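Workshop tips: planning and perception for clear bottles

Set the table frame first. Jog the tool to three corners of the bench, save the points, then refit the plane before touching any grasp parameters. A plane that is 2 mm out will show up later as a place error and get blamed on the gripper.

Clear green plastic returns poor depth. Segment on colour, fit a cylinder to the mask and discard the depth values inside it. A red tray under a green bottle gives good hue separation, but mask the tray separately or its rim will be merged into the bottle outline.

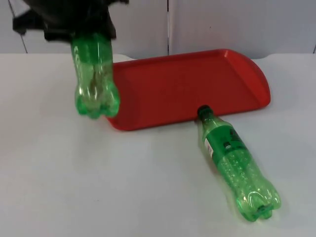

Neck grasp, base down, over the near left corner of the tray.

Once the neck is in the fingers, attach the bottle to the planning scene as a collision body. Besska does not do this by default. Without it the planner clears the gripper and drags the base across the rim. Pad the attached body at the base end only; padding the full length rules out most of the usable approaches.

Model the cable loop as well. A coarse capsule beside the wrist is enough. Cap the planner at 200 iterations, log the seed and replay failures offline. In January our log held 696 plans, and 63 of the rejects traced back to a missing cable capsule.

For a bottle lying against the tray, plan the approach from the base side and add the tray rim as a keep-out box. Recompute yaw from the mask axis, then check which end is the neck before committing. The cap is darker than the body and makes a reliable cue.

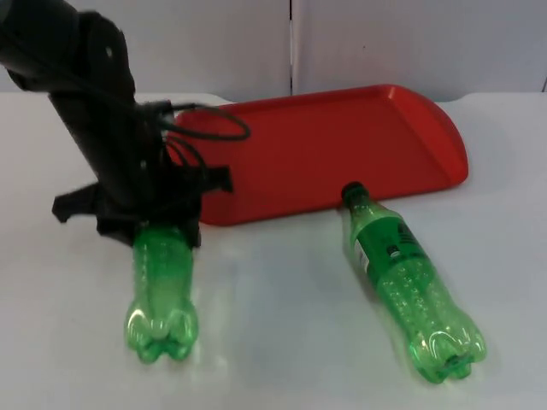
Gangadharan Thevar writes that the keep-out box should be tied to the tray pose and never to the bench, as his stayed put when the tray got bumped and every plan after that was wrong by the same offset.

Agreed. Parent it to the tray and update both in the same cycle.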